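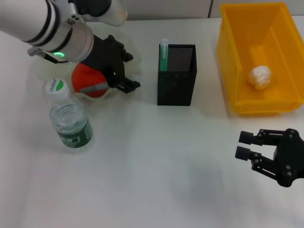

The Berkbridge team wrote last term that our old version of this page made clear-the-table look like an afternoon's work, and that they had lost most of a month to it. Fair enough. Read the steps below with that in mind.

Clear-the-table: first runs for new club members

Most new pairs want to go straight to both arms at once. I'd leave that alone until one arm can do a pick by itself. I have seen very few two-arm demos at Ernmont that weren't mostly luck.

1. Set out a bin, a pen holder, a water bottle and a few things to pick. Keep the bin inside easy reach of one arm.

2. Start with something round and brightly coloured. Red against a white table is generous to any vision code, so don't be too proud when it finds it.

3. Park the second arm with its gripper open and well back. Check the parked pose by hand.

4. Jog the first gripper down slowly over the object. Stop when the fingers touch, look from the side, then close.

5. Try the same pick with a clear container on the table. Clear plastic on a white surface is hard to make out even for a person, and the Grolik software's claim to handle "any household object" did not survive our December runs.

6. Lift, hold, move to the bin, release. Write down every try, including the ones you'd sooner forget.

We logged 40 tries per pair. A pair that reports 39 good ones has usually been nudging the object back into place between runs - ask to see the log.

7. Only now add the second arm. Begin with it doing nothing but holding still while the first one works.

Crumpled paper makes a decent next object. It changes shape when squeezed, and a fixed grip width will let you down sooner or later. Leave the bottle for last, and keep the cap on tight.

Last updated: December 17, 2021

Print this page | E-mail this page

Related items
Abubakar Cup: rules for two-arm entries
Setting gripper force without guessing
Why we stopped trusting demo videos
Bench booking at Ernmont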